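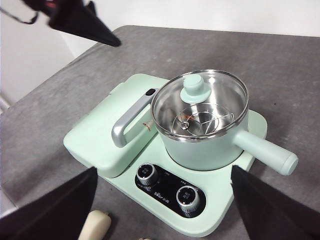
Imani Barasa wrote in to ask whether she really has to descale a kettle every month, or whether I was just being fussy last time. Her mum never did hers once, she says, and it lasted right through her school years. Her other question was what on earth to do about burnt porridge.

Well, Imani, it depends on your water! Where I grew up it was so soft you could go a year without a speck, and where I live now I can see the crust forming if I so much as turn my back. So no, not every month for everyone. Look inside with the lid up in good daylight. If the bottom has gone chalky, do it. If it hasn't, leave it alone and have a biscuit.

I use citric acid these days. I used to be a vinegar person, but the kitchen smelled like a chip shop until bedtime and the first cup afterwards was never quite right. One heaped tablespoon of the powder in a half-full kettle of cold water, bring it up to the boil, switch off at the wall and walk away for twenty minutes. Put the powder in while the water is cold, please, as it fizzes up something dreadful if you tip it into hot (I've mopped that up twice). Rinse, boil a fresh lot, throw that away too. The box I buy is Maltach, 299 pence from the hardware shop next to the station, and it lasts me most of the year.

Now the porridge. Don't scrub it while it's hot, and don't go at it with a metal spoon, especially if your pan has any sort of coating. Fill it with cold water to just over the burnt bit, add a good spoonful of bicarb and leave it overnight. In the morning most of it lifts away with a wooden spatula. What's left wants a gentle simmer with more bicarb — ten minutes, not a rolling boil — and then a soft sponge. If it's plain stainless steel you can be rougher with it. My old Blöndal milk pan has been through this so often I've lost track, and it still pours without dribbling.

While I'm on breakfast things, crumbs. Empty the toaster tray more often than you think you need to. Unplug it, let it go cold, slide the tray out over the sink and then give the toaster a little shake the right way up. I never turn mine upside down any more, after a raisin got stuck behind the element and smoked for a week. A clean, dry pastry brush is lovely for the corners.

Anything with a heated plate gets the same treatment from me: unplugged, cooled, wiped with a cloth that's been wrung out hard. Never under the tap, even if it's only the one greasy patch and you swear you'll be careful. For egg that has set like cement, lay a warm damp cloth over it for five minutes and it'll come off with your fingernail. I did ruin an Evgate egg boiler by being impatient with a scourer, and the plate was never the same afterwards.

Pale plastics go yellow near the hob, and for that I mix bicarb and washing-up liquid into a paste about as thick as toothpaste. Rub it on with a soft cloth in small circles, wipe off, wipe again with clean water and dry it. Try it somewhere hidden first. Tea stains on handles come off the same way, though old ones want a second go.

Flexes get forgotten, don't they? Mine were tacky to the touch when I finally noticed. Plug out, damp cloth with a drop of washing-up liquid, run it down from the appliance end and stop well short of the plug. Don't wind them tight round the base afterwards either. A loose loop and one of those bread bag ties does nicely.

Several of you asked again about the Ternix cloths. Yes, they wash at 60, and no, don't use fabric conditioner on them, it stops them soaking anything up. I've had the same pack since December.

Next time I'll do fridge seals, and the cotton bud trick for the little drain hole at the back. Send me your worst ones.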